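Drokberg Bench Two
Two-arm tabletop cell for sorting and tidying work

Can a machine do the chores yet? We get asked this every week, by people who run repair counters and charity shops and by people who just want somebody else to clear the kitchen drawer. Our answer is that it can do some of them, slowly, and that the list is longer than it was when we built Bench One!

Bench Two is a pair of arms on linear rails with an open work area in front of them. You put a muddle of small things down, tell the cell what belongs where, and it gets on with it. The arms slide sideways as well as reaching, so one can work at the left while the other fetches from the right, and they can pass an object between them when the drop-off point is a long stretch away.

Holger Strand designed the first set of jaws for folded cloth and they were lovely at that and hopeless with anything thin. The current jaws are narrower, with a softer pad, and they are the part of Bench Two we're proudest of.
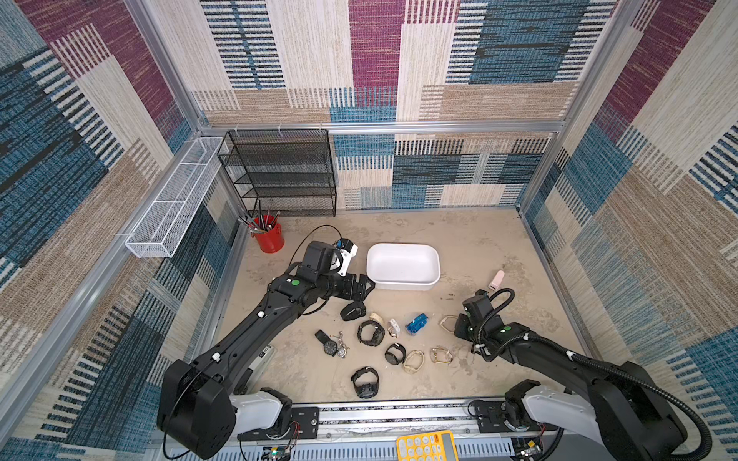

Small goods are where we've spent most of our time since July. They are harder than crockery, harder than laundry, and far closer to what shops want help with. A cup is always more or less a cup, but watches are a proper test: a rugged sports model lying on its side, a leather strap, an open bracelet, a pocket watch with its chain, all wanting a different grip before they can go into the white tub. Chains are still the worst of the lot (they slide, they fold, they catch on the neighbour), and Duangjai Yimyam has a whole notebook on them.

What it does well

Picking single rigid objects out of a loose spread. Moving things from the floor of the cell into a tub or tray. Standing pens in a pot. Putting light items on a shelf, provided the shelf has a bit of headroom.

What it does some of the time

Straps and bands, if they are lying fairly flat. Objects that touch each other. Anything see-through, which depends a great deal on your lighting – set the lamps up first and be fussy about it.

What it can't do yet

Fastening a buckle. Untangling. Telling a good watch from a cheap one, or a broken one from one that has merely stopped. You will still want a person for all of that, and for the odd item that ends up somewhere the arms can't reach.

Speed

A quick pair of hands will beat it easily. Emmanuel Athumani cleared a mixed spread of 30 items against the cell and had time to put the kettle on. The cell doesn't mind doing the same job again straight afterwards, though, and that is when it begins to look useful.

In the box

Two arms, rails, wrist camera brackets, one spare set of jaw pads, cable guides and a printed set-up guide. The Fleto control software comes with it. Tubs, shelves and wall panels are up to you, and ordinary household ones are fine.

Care

Wipe the rails weekly. Change the jaw pads after 1,000 picks, or sooner if they look shiny. Check that the wrist cables can still move freely whenever you rearrange the work area.

Set-up help is by telephone, mornings only. Ask for Hina Rind.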